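How a phone gets charged

Explainers for ages 8 to 12: Electricity at home

A phone runs on energy stored in its battery. When that energy runs low, it has to be topped up from the electricity supply in your house. The electricity in the wall and the electricity a phone can use are very different, so several pieces of equipment work together to do the job. This explainer goes through them in order, starting near the wall.

Part 1: The power strip

A power strip (also called a power board or an extension strip) turns one wall outlet into several. It has a long plastic body and a cord. Inside the body are strips of metal that run past every socket. When the cord is plugged in, each socket is connected to the same supply.

The outside is plastic because plastic is an insulator. An insulator is a material that electricity does not pass through easily. The metal inside is a conductor, which means electricity passes through it very easily. Nearly every electrical item in your home is made this way, with conductors on the inside and insulators on the outside.

A phone charger plugs into one of the sockets. A cable carries power from the charger to the phone. In the picture, a black USB cable leaves the top of a white charger and makes a loose loop. Loose is good. A cable that is bent sharply in the same spot many times can break on the inside while the outside still looks fine. 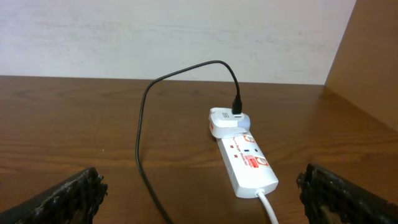
Part 2: The charger

Electricity is pushed through wires, and the strength of the push is called voltage. It is measured in volts. The supply in a house has a high voltage, enough to run a kettle and enough to hurt a person badly. A basic USB charger puts out 5 volts.

The charger is the part that changes one into the other. It also makes a second change. Electricity from the wall switches direction many times each second. This is called alternating current, or AC. A battery needs electricity that goes one way only, which is called direct current, or DC. The charger takes in AC and gives out DC.

Neither change is perfect. A little of the energy turns into heat, so a charger can feel warm while it is working. If one ever feels too hot to hold, tell an adult and leave it alone.

Part 3: The battery

Most phones use a lithium-ion battery. An ion is a tiny particle with an electric charge. The battery has two sides, and lithium ions can move between them. Charging moves the ions to one side. Using the phone lets them travel back again, and this is what supplies the power. A phone is thin, so its battery has to be flat and thin as well. Seen edge-on, a silver phone is a narrow strip of metallic casing with two small buttons near the top, and the battery, screen and circuits all have to be stacked within that thickness.
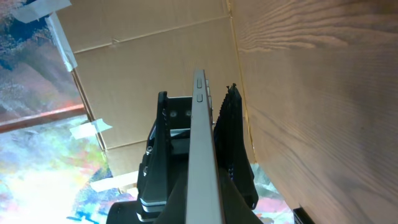 The size of a phone battery is given in milliamp hours, written mAh. A battery marked 4,000 mAh can supply 200 milliamps for 20 hours. To check this, divide 4,000 by 200. A game with bright colours and moving pictures draws more current, so the same battery runs down sooner.

A circuit inside the phone controls the charging. It allows a larger flow when the battery is low and slows the flow as the battery fills. The last part of a charge is often the slowest for this reason.

Part 4: Looking at a socket

Look at the shape of a socket, but never put anything into it except a plug. The empty outlet at the top of this strip has dark holes in a raised white face. Behind the holes of a socket are metal contacts that grip the pins of a plug. The next socket down has a bulky white plug in it, with a thick black cable coming out of the middle. 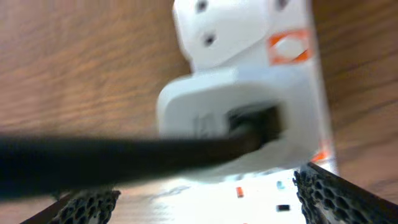
Natsumi Wada
Science writer, Clirance Children's Explainers

Part 5: Rules for using a power strip

1. Ask an adult before plugging anything in.
2. Hold the body of the plug when you remove it. Do not pull on the cable.
3. Keep drinks and wet hands away from the strip.
4. Do not plug one power strip into another.
5. Do not run a heater from a power strip.
6. If a cable is split or a plug is cracked, stop using it and tell an adult.

Words to know

Conductor: a material that electricity passes through easily.
Insulator: a material that electricity does not pass through easily.
Voltage: the strength of the electrical push.
AC: current that keeps changing direction.
DC: current that flows one way.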